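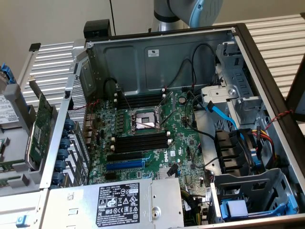
The Iduvano shuttle trial, funded through the Penerley mobility program, has completed 2 of 3 planned route studies as of September 10, 2023. The 6 stops on the Ban line now report arrival times to the dispatch model. Simulation of the third route is on hold - the Dell tower has its side panel off and no processor in the socket. Route files are held on a separate drive and remain available to all partners.

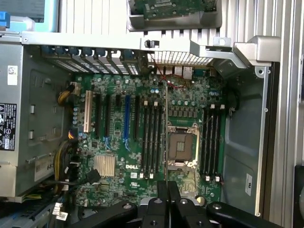 *Dell board with CPU socket and memory slots.*

Field work continued without the model. The log now holds 1000 shuttle trips, all recorded since March. Door times at the hospital stop are longer than planned, and the timetable will be revised before the next claim is submitted. 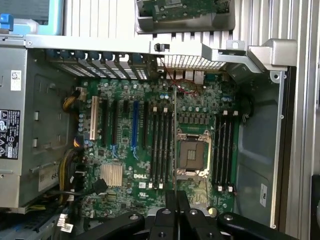 Skevero asked whether the revised timetable would still meet the evening train, and wanted the hospital door times reported separately from the other stops. Both items are added to the next work period.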